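Guides > Renting & Letting > Checklists > Furnished Homes

The Furnished Home Safety Walk-Round, With My Comments

6 min read

Updated 23 Feb 2023

I have been doing these walk-rounds in and near Stovham for long enough that the clipboard has been replaced twice, and people keep asking me for a copy of the sheet. So I've typed it up, comments and all (and there are a lot of comments, sorry, I do go on). Print it, scribble on it, cross out whatever your place doesn't have. The marks I use are OK, FIX and LOOK AGAIN. Please don't be shy about using that last one.

1. FRONT DOOR AND HALL

[ ] Door opens fully and opens from inside without a key
[ ] House number readable from the street
[ ] Mat lies flat, corners down
[ ] Hall light works from both switches

Comment: I'm forever marking FIX against mats. At the Nanley duplex in November I caught my own toe on one while writing the word "OK" next to it, which I suppose I deserved. A rubber underlay costs very little and takes a minute to cut.

2. SMOKE AND CARBON MONOXIDE ALARMS

[ ] One smoke alarm on each floor, at least
[ ] Test button pressed and heard from the farthest bedroom with the door shut
[ ] Date on the back checked
[ ] Carbon monoxide alarm present wherever fuel is burned

Comment: Take the thing down and read the back of it! I know it's a nuisance with the ladder. A loud beep tells you the battery and the horn are fine and doesn't say much about how old the sensor is. I write the date on my sheet so that I needn't climb up for it next time.

3. STAIRS

[ ] Handrail firm when you lean on it properly, with your whole weight
[ ] No loose carpet at the edge of a tread
[ ] Nothing stored on the steps
[ ] Gate fitted if small children are staying

Comment: The rail at Rallis Court had 9 brackets and 2 of them were holding on to nothing but plaster. It looked lovely. I went up and down it three times before I thought to lean.

4. KITCHEN

[ ] Extinguisher or fire blanket within reach, away from the stove itself
[ ] Stove knobs all turn and all return to off
[ ] Filter in the range hood clean enough that you'd touch it
[ ] Outlets near the sink tested with the button
[ ] Cleaning products up high or behind a catch

Comment: I give the kitchen more time than any other room, and I'd ask you to do the same. Pull out the toaster tray while you're there. Mine, at home, was a disgrace last time I looked, so no judgment from me.

5. BATHROOM

[ ] Hot water at the tap checked with a thermometer
[ ] Grab bar, if fitted, doesn't shift
[ ] Fan pulls a sheet of tissue and holds it
[ ] Non-slip strip in tub

6. LIVING ROOM FURNITURE

[ ] TV sits fully on its unit, with the stand well back from the front edge
[ ] Unit doesn't rock when pressed at each corner
[ ] Cords run behind the furniture, clear of the walkway
[ ] Tabletops free of splinters and lifted grain
[ ] Boxes and trays kept in from the edge where a sleeve could catch them
[ ] Tall bookcases fixed to the wall

A television on its pale wood unit, then a wooden box by a tabletop. 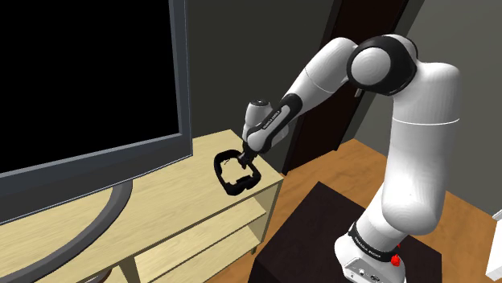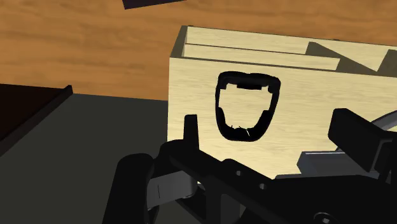
Comment: Run your palm along every edge at knee height and again at the height of a toddler's forehead. If you feel a sharp corner, mark it, even if it has been that way for years and you've all learned to step round it. Guests haven't learned. The Dudow cottages now keep a bag of corner pads in the linen closet, and I've borrowed the idea for all of mine.

7. BEDROOMS

[ ] Window opens wide enough to climb out of, without tools
[ ] Blind cords short or tied up on a cleat
[ ] Bed slats all in place
[ ] Lamp reachable from the pillow

Comment: Lie down on the bed. I mean it, shoes off, lie down and reach for the lamp in the dark. You'll find out very quickly where the cord goes.

8. BEFORE YOU LEAVE

[ ] All FIX items copied to a separate page with a date
[ ] LOOK AGAIN items given 4 weeks at most
[ ] Copy left in the house folder

57 comments | 9 shares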